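The Away Day

4 min read
23 shares | 14 comments

I'd been at Clindberg for 14 months when they sent us all on the leadership course. It was run by an outfit called Trallura, who'd rented the top floor of a hotel in Laruna (lovely sea view, terrible biscuits), and each of us got a blank badge and a fat green pen.

"Write down the leader you want to be," said the woman at the front.

I wrote "home by six". I meant it as a joke, but she came round and read every one aloud, and when she got to mine she stopped and looked at me for ages. Then she stuck it on the wall! Right in the middle, between "courageous" and "a lighthouse".

After lunch we had to pair up and tell each other something true. I got my own boss, of course I did. We sat on two tiny chairs with our knees nearly touching and she said, very quietly, that she'd been offered a job at Akolgo and hadn't told a soul. I said I'd once put £1,000 of printer paper through on the wrong budget and let the Leeds office take the blame. She laughed so hard she had to go and stand in the corridor.

We got the same train back. She bought two teas and we didn't talk about work until the last stop, when she asked if I'd want her desk, supposing it came free. I said I'd have to think about the hours.

She fished in her coat pocket and gave me my badge, a bit of wall paint still stuck to the back.
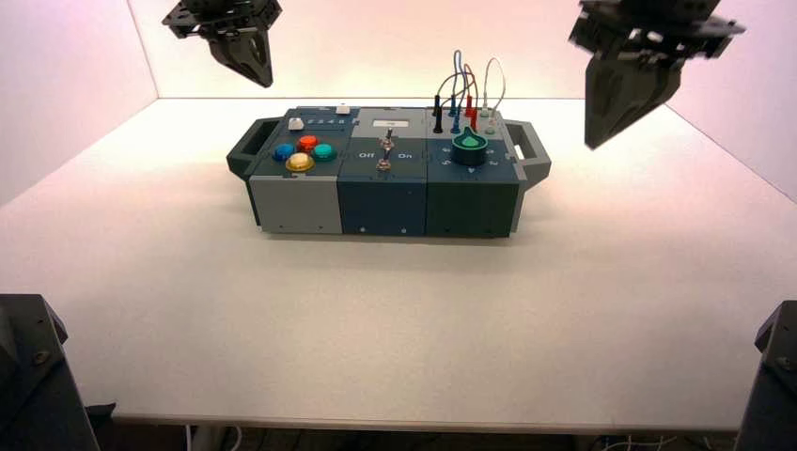 Four round buttons, and the handles at each end.

3,804 reads

More short stories
The Clindberg Christmas Rota
Minutes of a Meeting I Missed
Two Sugars, Floor Nine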